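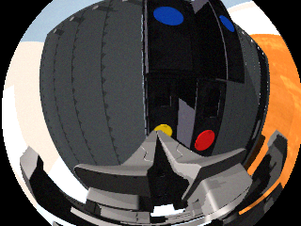

2020-12-21

Plullmont have signed Szabolcs Oláh. I found out while standing in the kitchen with a colander in my hand, and I stayed standing there long enough for the pasta to go to glue.

Two years, plus an option for a third that everyone says won't be used. He's coming from Urkau, where he scored 17 last season and then sulked from August on because they wouldn't let him take the free kicks. We have a man who takes the free kicks. He is terrible at them and has a contract that says he's captain. I look forward to their conversations.

Dad called before I'd even read the whole thing. He saw Oláh play once, on a stream that froze every few minutes, and on the strength of this he believes we'll finish in the top four. I reminded him that he also believed in the Bárány keeper, the one who came out for crosses like a man looking for his bus. He said that was different. Then he asked if I could order him a scarf, so I suppose hope costs the same as last year plus shipping.

What bothers me is the knee. The club statement says he "completed all medical formalities," and I've read enough of these to know that a formality is not a scan. He missed most of March. Urkau let him go cheap, and Urkau wouldn't let go of a used teabag cheap.

Still. I watched all his goals tonight, then watched the good ones again. There's one against Noscombe where he takes it down on his thigh with his back to the net and turns both center backs at once. I've seen us try to score against Noscombe. We mostly do it by falling over and appealing.

Couldn't sleep, so I read the forum. Somebody has already written 2,000 words on why he doesn't suit our system. I wasn't aware we had a system. The rest were arguing over his shirt number -- he wants 24, which belongs to a left back nobody has seen since the fall.

First game he can play is away at Noscombe, in the cup. I've told Dad we're not getting carried away. Ordered two scarves.

Must scrub that pot tomorrow.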